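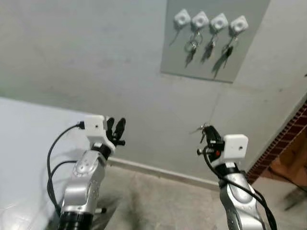 Skundier Twin-Arm Trial Kit
Two arms, two grippers, two wrist cameras, on loan or to buy
Page last changed 19/09/2025

Choosing a gripper from a data sheet is a miserable way to spend an afternoon, and we say that as people who write the data sheets. A fingertip that is lovely on a cardboard box can be hopeless with a house key, and there is only so much a drawing will tell you. So we put together the Trial Kit, which lets you keep a matched pair of arms on your own bench for a few weeks and find out for yourself with the things you really do handle.

We do a good deal of our own comparing with keys on a wall rack. They are thin and shiny, they swing when touched, and they throw long soft shadows that can send a camera off in quite the wrong direction. If you have something equally awkward in your own workshop, please do use that instead! A trial with your own parts is worth far more than one with ours.

What comes in the kit

Two Bandavero arms, silver finish
Two black grippers, fitted and checked before they leave us
Two white wrist camera modules, with cables
One Perić controller, which runs both arms together or one at a time
Spare fingertips in soft and firm grades
Bench clamps, hex keys and a printed setup guide

About the grippers

The standard Bandavero gripper closes gently and is the one we suggest starting with. It copes nicely with fobs, small boxes, bottle caps and so on. For thin, flat things most people end up preferring the firm fingertips, as the soft ones tend to fold a little and let the part turn. Changing them over takes two screws on each finger, and we'd ask you to do it with the power off.

If you would like to compare a different make, the wrist plate takes the Costton range as well. Tell us which model you have in mind when you order and we will put the right adaptor in the box (there is no charge for this during a trial).

About the cameras

Each camera rides on the wrist, close to the work, and travels with the gripper. This is very handy for the last part of a reach and less handy for finding things across a room, so many customers add a fixed camera higher up. The controller has a spare socket for one. Do leave generous loops in the wrist cables. A tight cable will tug at the arm when it turns, and you may spend a long while blaming the settings, as Bhavana Pisharody on our support desk will happily tell you.

Prices and loan terms

Single-arm kit: £2,737
Twin-arm kit: £3,690
Trial loan: 8 weeks, with a £100 booking fee taken off the price if you decide to keep the kit

Prices are before VAT and include delivery within mainland Britain. Please keep the packing, all of it, for the return journey.

Asking for a trial

Write to Wilson Tello through the contact form with a few lines about what you want to pick up and how much bench space you have. Photographs of the parts are very welcome, and a ruler laid next to them is more welcome still.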